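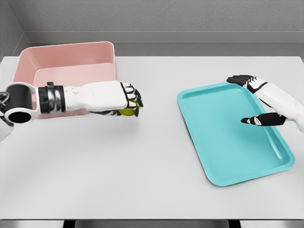 A white robot hand closed on a small yellow object, computer render.

Carkard open day, Analach, August 2025

I went to the Carkard open day because I own two of their saucepans and wanted to know why the third one warped. The firm had promised a full tour of the works. We got a corridor with windows, a stop at the polishing line and a long time in the shop.

Keir Menzies took our group round. He knows his pans and he was patient with questions, but he had a script and kept going back to it. The new Elitz frying pan has, he told us, been through 3000 cycles in the dishwasher without losing its finish. I asked whether those were full cycles with detergent and dirty plates. He said he would have to check. I left my email address and have heard nothing.

The cooking demo was better. A 28cm Elitz was set on an induction hob and an egg slid about in it very nicely, as eggs do in any new non-stick pan with a knob of butter in it. I'd have liked to see one that had lived in a family kitchen for a year. The handle stayed cool enough to hold, I'll give them that, and the lid fits snugly. At 353g the lid is also rather heavy, and the knob is too small for anyone wearing an oven glove.

Struan Innes, from the design side, was the most useful person I spoke to. He admitted the older bases were too thin and said the thicker ones came in last November, so check the stamp underneath before buying old stock.

The Tesfamariam knives in the shop were marked down to £115 for the set of five. I picked up the bread knife and put it back. The blade flexed more than I like.

Parking was free, the tea wasn't. Next open day is in the spring, and booking is through the shop.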